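An Afternoon With the Grippers in Rikthorpe

I got to the Cosodard open day a little after two, and by half past I had forgotten to eat the sandwich in my bag. It's that kind of place! Upstairs there are offices and a coffee machine. Downstairs is where people and robots practice on the same small chores, and in February, for one afternoon, anyone could walk in and look.

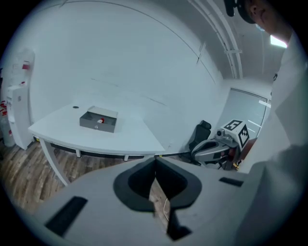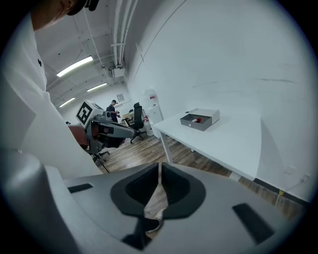 The project is called Cotirix, and its goal sounds almost silly until you try it: teach a robot arm to handle a drawer. A person does the job first with a hand-held gripper, over and over, and the recordings become lessons for the machine. The team had 3469 of them saved when I visited, and they want plenty more.

They let me have a turn. I'm good with drawers, I've owned several, and I still missed the knob twice. Your fingers know so much that you never think about – how hard to pull, when to stop – and with the gripper you have to find it all again. My best run earned a nod from the engineer next to me (I was absurdly proud).

Later the Kabbaj arm took over for a set of 100 tries and got 72. A few of the misses were lovely, slow and careful and a finger's width off to the side. The crowd groaned every time, like people watching golf. I stayed until the lights went down, and ate the sandwich on the train.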